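Katen Road Surface Records: README

Maintained by Amnuay Boonyarit and Hwa-young Yang
Release: August

What is in this release

Katen is a set of road surface condition records for the district roads of Rarham. Each record covers one 20-metre length of one lane and gives its roughness, rut depth, crack type, crack extent and texture, together with the surfacing type and the year it was laid where we could find it. The records were put together so that people working on maintenance planning could test their methods on a small network with real gaps and real mistakes in it.

There are 3890 records in the raw file and 3869 in the cleaned file. The difference is explained under Cleaning. Most people will want the cleaned file. The raw file is kept so that the cleaning can be checked or done differently.

Files

katen_raw.csv holds the records as they came out of the survey software, with the column names changed to English.

katen_clean.csv holds the same columns after cleaning, plus a flag column.

sections.csv lists the 91 road sections, with the road number, start and end chainage, number of lanes and the surfacing history.

codes.txt gives the crack codes and surfacing codes in full.

CHANGES.txt lists what has changed since the first release.

All the files are UTF-8 with commas between fields and a full stop as the decimal mark. Missing values are left empty. Earlier releases used -1 for missing rut depth, and any script that looks for -1 will need changing.

How the records were collected

The roughness, rutting and texture values come from a survey van fitted with a laser bar across the front bumper. The van was driven in the left-hand lane in both directions. On the sections with two lanes each way, the right-hand lane was surveyed only where the road authority had asked for it, so do not assume that a missing right-hand lane means a lane in good order.

Cracking was coded by eye from the van's road-facing images. Thanakorn Sriwong coded the northern sections and Waraporn Duangkaew coded the southern ones. They each coded the Nilsuwan bypass separately, and both sets of codes are in the raw file under crack_a and crack_b. In the cleaned file the bypass has a single code, agreed between the two of them afterwards.

Surveying was done in dry weather between the morning and evening traffic. Where the van had to slow below its minimum speed, usually at junctions and outside the market at Nilsuwan, the roughness value is not reliable and has been left empty.
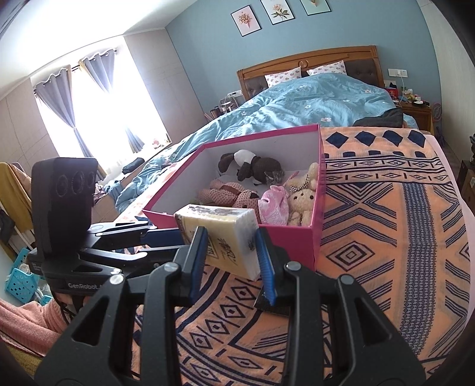
Chainage is measured along the centre line from the start of the section, in metres. It is not the same as the kilometre post on the roadside. Several posts on the Zurnier road were moved when the bridge approach was rebuilt and they no longer agree with anything, including each other.

Columns

section_id: matches sections.csv.

direction: I for increasing chainage, D for decreasing.

lane: L or R, as seen by a driver facing forward.

chain_start, chain_end: metres from the start of the section. In the D direction these still run from the low number to the high one.

iri: roughness as the International Roughness Index, in metres per kilometre, averaged over the two wheel paths.

rut_l, rut_r: mean rut depth in millimetres in the left and right wheel path.

crack_type: a one-letter code. See codes.txt.

crack_ext: share of the lane area affected, from 0 to 1, in steps of 0.05.

texture: mean profile depth in millimetres.

surf: surfacing code. Empty if unknown.

surf_year: year the present surface was laid. Patching does not change it.

flag: cleaned file only. P for a length with a patch covering more than half the lane, B for a bridge deck, J for a junction, empty otherwise.

Cleaning

Twenty-one records were removed. Most were duplicates made when the van turned round and started a section again without closing the first run. The others had chainage running past the end of the section. Nothing was removed for having an unusual value. If a rut depth looks too big to be true, it is still there, and you will have to decide what to do with it.

Two sections had their directions swapped in the survey software. These have been put right in the cleaned file but left alone in the raw one.

We did not fill in any missing values or smooth the roughness.

Known problems

Rut depths on the narrow part of the Zurnier road are probably too low. The lane is not much wider than the laser bar, and the driver had to keep away from the edge, so the left wheel path may not have been measured in the right place.

Crack extent is a judgement. On the Nilsuwan bypass the two coders often differed by one step and sometimes by more. Users who want to know how much this matters should compare crack_a and crack_b before relying on the figures elsewhere.

The surfacing years for older roads come from paper files, and a good many of them look like the year the bill was paid. Treat anything from before the digital records as correct to within a year or two.

There is no traffic data. We asked for the counts and were told they could be looked at but not passed on. For the same reason there are no axle loads, and the set is not suitable on its own for working out the remaining life of a pavement.

There is only one survey. It gives the condition at one time and cannot show how quickly a road is getting worse. A second survey has been discussed but has no money behind it yet.

Suggested use

When splitting the records for training and testing, split by section_id and not by row. Neighbouring lengths are very alike, and a random split will make almost any model look better than it is. We made this mistake ourselves in the first release notes and have withdrawn the figures given there.

Leave out rows flagged B unless bridges are what you are interested in. The expansion joints push the roughness up and have nothing to do with the surfacing.

The records should not be used to decide on work at any particular place. The road authority has its own inspection system, and a length that looks sound in this set may since have been dug up for a water main.

Licence and credit

The files may be used, copied and changed for any purpose provided the source is named. Please write "Katen Road Surface Records" and give the month of the release, so that readers can tell which version you had. The road images are not part of the release and we cannot send them out, as number plates and house fronts are visible in many of them.

Thanks are due to Thanakorn Limsakul, who drove the van and went through the surfacing files at the Rarham depot.

Corrections

If you find an error, send the section_id, direction and chainage along with what you think the value should be. Corrections from people who know the roads are especially useful for surf and surf_year. Accepted corrections go into the next release and are listed in CHANGES.txt. Please check that file first, as the wrong surfacing code on the Nilsuwan bypass has been reported several times and is already fixed.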